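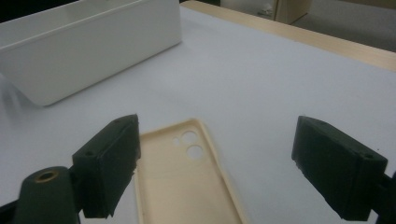
Page last changed: March 25, 2026

Phone cases, weights and the camera holes

I have spent more time on phone cases than the subject deserves, mostly as a result of buying three in a row that did not fit. The pale beige one is the third. It is the only one still in use, so these notes mainly concern that case and what I now check before ordering.

Fit at the camera end comes first. The case has two large round openings, one under the other, and a smaller one beside the upper of the two. On my handset these line up with the two lenses and the flash. The first case I bought, a Drirnis, had the small hole slightly too low. It covered part of the flash and put a grey haze over anything photographed indoors after dark. It took me a week to work out that the phone was not at fault. The test is easy: put the phone in the case, photograph a plain wall in a dark room with the flash on, then take the phone out and do the same again. If the two pictures differ, send the case back.

The second check is the rim. A raised rim keeps the glass off the table when the phone is face down. It also collects fluff, and on a light case the fluff shows. I clean mine on Sunday evenings with washing-up liquid, warm water and an old toothbrush, then leave it on a tea towel overnight. Do not put the phone back in while the case is damp. Water sits in the corners longer than you would expect and leaves a mark on the back glass.

Weight matters less than the sellers claim. I put the phone on the kitchen scales without a case and got 159 g. The Drirnis added enough to be noticeable in a shirt pocket and the beige one did not, but I stopped caring after two days with either.

Colour is a matter of taste up to a point. Keisha Mbeki had the same case in the same shade and gave up on it when the sides picked up blue from her jeans. Mine has been carried in a coat and has not done this so far. She tried bicarbonate of soda, which took off some of the blue and left the surface dull. Her replacement is black and she has no further opinions on it.

Removing a soft case: start at a top corner, next to the camera, and push the rim outwards with a thumb while holding the phone in the other hand. Work along the long side. Pulling from the middle of the side stretches it, and once stretched the rim lifts whenever the phone goes into a pocket. That was how I lost the second case, a Helard, which was otherwise a good fit and had better buttons than the one I use now.

The buttons on the current case are stiff. They have eased a little since January, and I can live with them. The charging opening takes the thin cable but not the thick one I keep in the car, so the case comes off for long drives.

Alina Buzatu asked whether the wall test works through a glass screen cover. The cover is on the front and the flash is on the back, so it makes no difference. I have not tried it with the front camera.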